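# Pulling the drive from an old Dell desktop, blue caddy won't budge

**moya_r**

I have an old Dell desktop that sat in my mother's garage. I want the hard drive out before the case goes to recycling. The side panel is off and the drive is in a blue plastic caddy. Both cables are already disconnected. The caddy moves a little and then stops. Do I squeeze it, lift it, or is there a screw I'm missing? I don't want to crack it because I might reuse it.

**fraserk**

Most of those are squeeze and slide. There are two tabs. Push them toward each other and pull straight along the bay. If yours has only one flat tab, press that and pull. No screws on the ones I've worked on, and I've done a lot of them for the office at Etex.

**Talside_Tom**

Check for a cable still hooked under it first. On mine the power lead for the optical drive ran behind the bay and was holding everything. I pulled for ten minutes before I looked.

**moya_r**

No cable behind it. I tried squeezing and it comes up at one end only.

**bench11**

Then let it come up at one end. Not every bay lets the caddy go straight out. Some want it tilted first. I disagree with fraserk on pulling straight, that's how you snap the plastic pins on the side.

**fraserk**

I've pulled them straight for years and haven't snapped one. If it's tilting, fine, go with the tilt. But somebody with a different bay is going to read this and start prying.

**bench11**

I didn't say pry. I said tilt.

Steps I use, for whoever finds this later:

1. Unplug the computer and hold the power button for a few seconds. Touch bare metal on the case.
2. Take off the data cable by its plug. Same with the power cable. Don't pull on the wires.
3. Press the tab and ease the caddy out. Keep your fingers on the blue plastic and off the circuit board and the gold pins at the connector. With the caddy at a slant like this one you have more of it to hold, and the motherboard is right next to it, so don't let the drive swing over onto the capacitors.

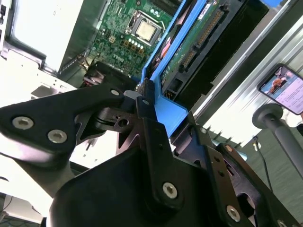
4. Spread the sides of the caddy a little and lift the drive out. Do one side, then the other.
5. Put the drive in an anti-static bag. Label it with the date and what machine it came from.

**macdonald_parts**

Good list. I'd add one more. Take a picture of the label before you bag the drive. I have a shelf of 16 drives and half the labels are smudged.

Also, if the case is going to recycling, look at what else is worth keeping. The memory comes out in a minute. The processor I'd leave alone unless you have a use for it.

**Talside_Tom**

Disagree on leaving the processor. I sell them. Not for much, but it adds up.

**macdonald_parts**

What do you get for one that old?

**Talside_Tom**

Depends. I sold a box of 11 last month and it paid for a new screwdriver set and lunch.

**macdonald_parts**

That's a lot of thermal paste to clean off for lunch.

**moya_r**

It's out. I pressed the tab and let the one end rise, then slid it toward me. There was a little bump on the side of the bay that it had been catching on. The caddy is fine.

Next question. The drive is SATA. I have a Bronda USB adapter that came with its own power brick. Is that enough to read it, or do I need to put it in another desktop?

**fraserk**

The adapter is enough. A 3.5 inch drive needs the brick, so plug that in first and then the USB. Set it flat on something that isn't metal. Copy what you want before you do anything else with it.

**bench11**

Agree with all of that. If it clicks, unplug it and stop.

**moya_r**

No clicking. It shows up and I'm copying the photo folder now. It says 182 minutes left, so I'm leaving it on the dining table and going to bed. I'll post tomorrow if there's a problem. Thanks, everyone. Rocío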